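Wide-leg jeans are back on campus, says the store that sells them

Drovdale, January 2025

If you believe the student style newsletter put out by Hosov, the denim chain with a shop two blocks from Drovdale College, skinny jeans are finished and everyone under 25 has moved on to wide legs and flared cuffs. The newsletter calls it "the great loosening." It also includes a coupon.

The claim rests on a survey of 588 students, run in August at the Hosov register. People waiting to pay for jeans were asked what kind of jeans they liked. Most of them, unsurprisingly, liked the kind they were holding.

Živko Georgiou, who teaches textile history at the college, was not impressed. "Every five years somebody announces that pants have changed shape," he said. "Then I look around my classroom and see sweatpants."
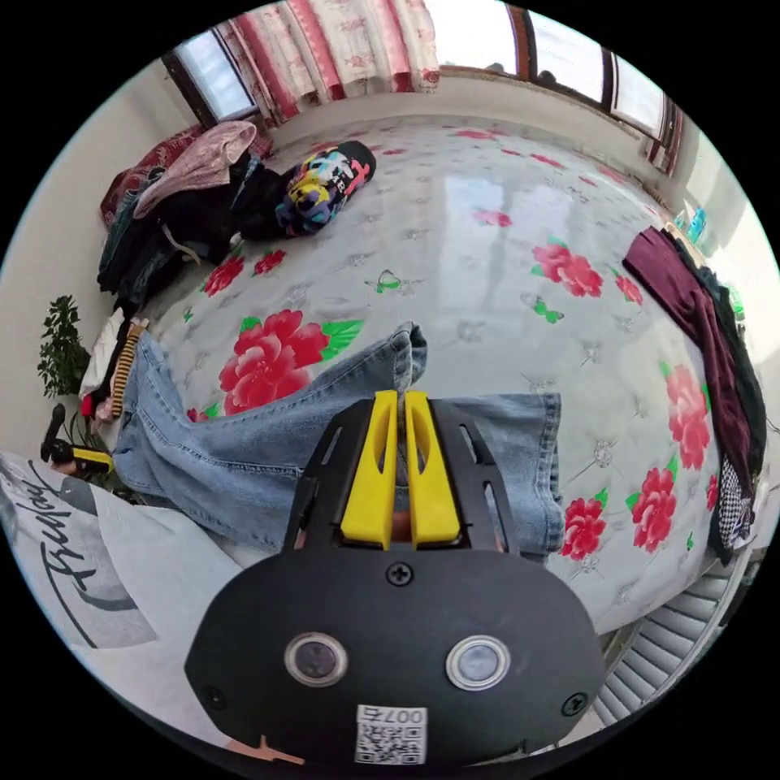
Light-blue jeans with a wide, flared cuff on a floral bedspread.

Drovdale has 2781 full-time students, and the newsletter does not say how many of the people at the register were enrolled there. Hosov did not answer a question about it. A spokesperson sent a second coupon, this one for 20 percent off a belt.

There is some sign of a shift. Tùng Lại, a junior who runs the clothing swap in the student union, said baggier pairs were the first to leave the rack last semester. He was careful about what that meant. "People take what fits over long underwear," he said. "It's cold here and the swap is free."

Lại said the skinny pairs went too, only later in the day, and that the one item he could not give away was a box of Hosov jackets from an earlier trend report. That report had promised students were ready for cropped denim with metal snaps. The box is still under the table.

Stetine, the thrift store on the far side of the river, sorts its jeans by waist size and does not track leg shape at all. A clerk there said students mostly ask about price — and whether the fitting room has a lock.

Hosov says its spring newsletter will cover shoes.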